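Boletim Interno
Investigação e Desenvolvimento

Laboratório de Fonseca conclui primeira fase de demonstrações por teleoperação

A unidade de robótica do laboratório de Fonseca concluiu a primeira fase do programa Wurkura, dedicado ao ensino de tarefas domésticas e de escritório a um braço robótico por meio de comando remoto. Nesta fase foram gravadas 420 demonstrações, das quais 278 foram aceites para treino após revisão. As restantes ficam arquivadas e poderão ser reaproveitadas em estudos sobre correção de erros.

O programa resulta do acordo de cooperação entre a Fetberg, responsável pelo posto de comando, e o grupo de aprendizagem por demonstração de Londemholm, que desenvolve os modelos. Ao laboratório de Fonseca cabem a preparação das tarefas, a formação dos operadores e a gravação das sessões.

Em cada sessão, o operador conduz o braço à distância, acompanhando a tarefa através da câmara instalada na cabeça do robô. Os movimentos do braço e da garra são registados em simultâneo com o vídeo, e cada demonstração recebe uma instrução escrita em linguagem corrente, como "guardar a esponja na gaveta de cima" ou "afastar a lata". A instrução é fixada antes do início da gravação e não pode ser alterada durante a execução.

O conjunto de tarefas desta fase foi organizado em torno de um móvel de gavetas e de objetos de uso comum, com formas e consistências diferentes. Uma esponja cede à pressão da garra, uma lata alta tomba com facilidade e uma embalagem de snacks muda de forma consoante o ponto em que é agarrada. A posição dos objetos sobre o tampo varia de uma gravação para outra, dentro dos limites definidos no protocolo.

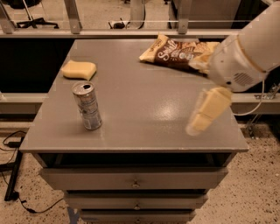
Sessão de teleoperação: a garra sobre o tampo do móvel, com a gaveta de cima aberta.

Segundo Sofia Mendes, coordenadora da formação de operadores, o principal motivo de rejeição foi a hesitação na aproximação ao objeto. "Um operador pouco treinado corrige a trajetória muitas vezes antes de fechar a garra, e o modelo aprende também essas correções", refere. O plano de formação passou, por isso, a incluir 4 horas de prática livre antes da primeira gravação válida.

A abertura e o fecho das gavetas revelaram-se a parte mais exigente do trabalho. O puxador é pequeno e redondo, e a garra tem de o prender sem rodar o pulso em excesso. Para esta operação, a equipa admite agora duas estratégias - puxar pelo puxador ou empurrar pela frente da gaveta, no caso do fecho -, que passam a ser identificadas separadamente no registo.

A segunda fase tem início em julho e prevê a gravação de até 200 novas demonstrações, com sequências que combinam a abertura da gaveta, a arrumação de um objeto e o fecho. Os colaboradores interessados em participar como operadores devem manifestar a sua disponibilidade junto da coordenação da formação, com conhecimento da respetiva chefia. Não é exigida experiência prévia em robótica.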